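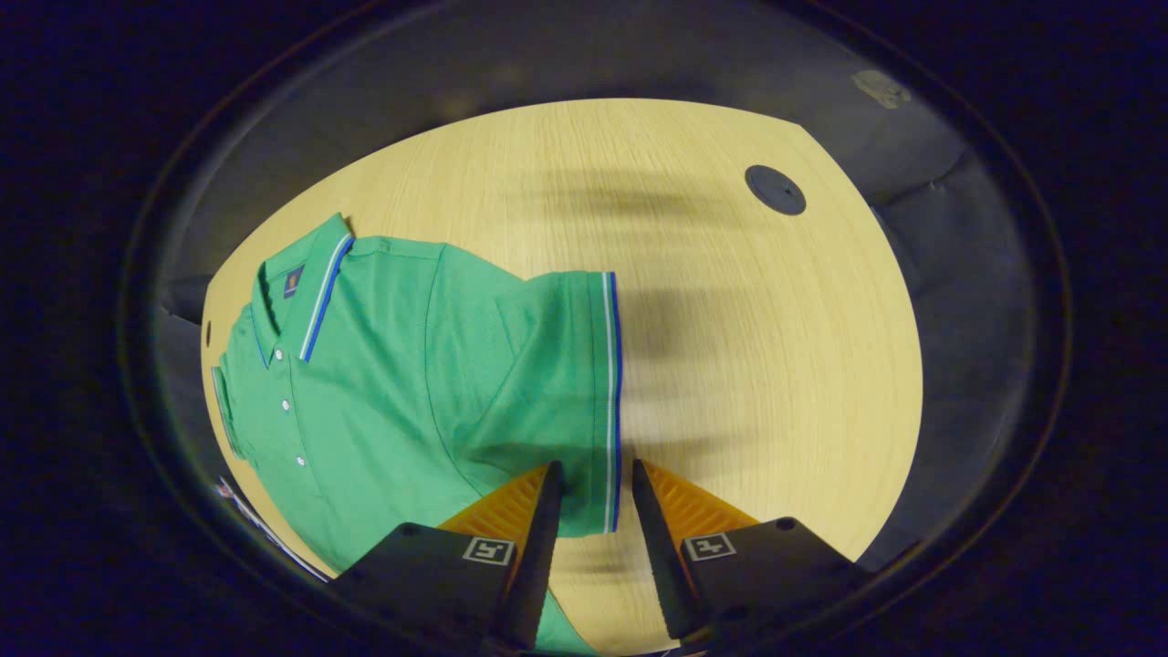

Flistthorpe grippers: kit list and budget notes

README, last updated May 2023

What you need to buy to record garment handling by hand at Pleltcombe, and what to order first. Shirts are our favourite test so far – collars, plackets and ribbed cuffs all ask something different of the fingers!

Contents
kit.csv – parts, supplier, lead time
budget.csv – costs per station, in pounds
plan.txt – order of work up to June

Budget
Gripper body and fingers: 200
Camera and mount: 424
Spare pads and printed markers: 78

Prices are for one station. We're planning 2, so double everything except the Salcedo storage drive, which both can share.

Ordering
Get the pads first. Lutason makes them in small batches and it's well worth having spares in the drawer. Corrections to kit.csv are very welcome.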